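Workshop notebook, November, bench by the window

Started at 7 in the morning with the kettle on and the pitching machine in pieces. It's the older of the two, the one everybody at Lisness calls the Bullametti after the man who welded the first frame for it, and it's been throwing low and inside since the weather turned. The hitters have been polite about it. The catchers have not!

What I wanted to find out was whether the drift comes from the wheels, the motor or the feed chute. Last time I wrote "probably wheels" in here and then went home, so that was no help to me at all. This time I did it properly.

Wheels first. I took both off and spun them on the bench spindle. The top one runs true. The bottom one has a flat spot you can feel with your thumb (a little soft patch, like a peach that's been sitting on the counter too long). My guess is that someone parked the machine for the whole off season with a ball still jammed in the throat. If you're reading this and it was you, I forgive you, but please clear the throat before you put the cover on.

I didn't have a new wheel so I dressed the old one with the coarse block, very lightly, turning it by hand and checking with the dial after every couple of passes. It came up better than I expected. Still not as good as new. I've written "order bottom wheel" on the whiteboard and underlined it, and I'm writing it again now so there are two of them.

Next the motor. Brushes are short but fine. I blew out the dust, which was mostly infield clay and one sunflower seed, and ran it up slowly with no load. No whine, no smell. The speed knob is scratchy at the low end, so I gave it some contact cleaner and worked it back and forth while I ate my toast. Much nicer now. It used to jump when you went past the first mark and I think that jump has been fooling people into setting the machine slower than they meant to.

Then the chute, and this is where I lost most of the morning. The chute is held by two bolts in slotted holes and the left one had backed off. Not loose enough to rattle, just loose enough to shift a hair each time a ball went through. I put it back square with the wheels, added a lock washer and marked the bolt head with yellow paint pen so anybody can see if it turns. Should have done that years ago.

Nima Karimi came in before lunch and we wheeled it out to the cage. We threw 100 balls at the strike mat, all at the same setting, with me feeding and Nima calling where they landed. Good old balls, no waterlogged ones, I went through the bucket first. Of those, 28 missed the mat, and nearly all of the misses came in the first half before the wheels had warmed up. Nima thinks we should always throw a warmup batch of 25 before a hitter steps in, and I'm inclined to agree, it takes no time and it costs nothing but bending over to pick them up again.

The misses went high this time, by the way. So I've overcorrected somewhere, or the dressed wheel is grabbing more than the old glazed surface did. I lean toward the second one. Fresh rubber bites. I want to run it again in a few days once it has scuffed in a bit, before I go fiddling with the tilt. Please leave the tilt screw where it is until then! I put tape over it.

A few loose things while I have the pen in my hand.

The counter on the side of the machine read 259 when we shut down. I reset it to zero when I put the cover back on, so from now on whatever it says is the number since this repair. If it could get written in here whenever the machine gets used, I'd be very happy.

Thái (the cage, I mean, the one at the far end, it's named for the restaurant that paid for the netting) has a hole at knee height on the third base side. It's big enough for a ball. I've zip tied it shut for now. The proper fix is to lace in a patch with the same twine, and there's a roll of it somewhere in the blue cabinet.

Radar gun: the battery door is still held on with tape. It reads fine. I checked it against Nima's and they agreed every time but one, and that one I think was me standing in the wrong place.

Helmets: went through the rack and pulled two with cracked ear padding. They're in the box under the bench. Don't put them back out.
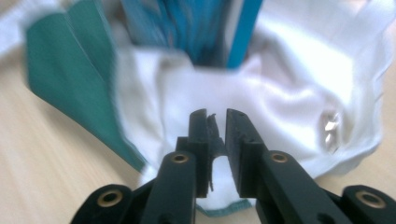
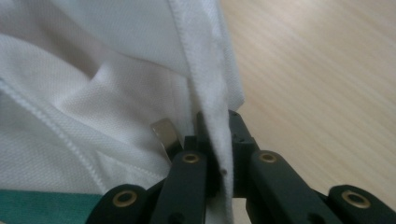
Bats next. The kids from Funidham left four of theirs with us after the fall games, and the coach asked if we could look them over before winter. Three are fine and want nothing except new grip tape. The fourth has a dead spot in the barrel, you can hear it when you tap down the length with a knuckle (ping, ping, ping, thud). I did it with my eyes shut and had Nima do it too, without telling him where I'd heard it, and he stopped at the same place. I wouldn't let anyone hit with it. I've hung it on the separate hook and I'll call the coach tomorrow, he won't be pleased, it was a birthday present for somebody.

Regripping: I tried the cushioned tape on one of the good ones, starting at the knob and overlapping by a quarter of the width. First go I pulled too hard and got a ridge halfway up. Unwound it, did it again with less tension, and it lay down beautifully. The thing to remember is to turn the bat and keep the tape hand still. I always do it the other way around at first and then wonder why it wanders.

Used up the last of the finishing tape, so that goes on the list with the wheel.

One more thought about the machine, before I forget it. If the high misses carry on after it's scuffed in, I'd like to swap the wheels top for bottom and throw the same batch again. If the misses flip to low, we know it's the dressed wheel and can stop arguing. If they don't, it's the chute after all and I'll have to eat my words. Nima has put a sandwich on the chute. I took the wheel.

Lights off at 4, cover on, throat empty, checked it twice.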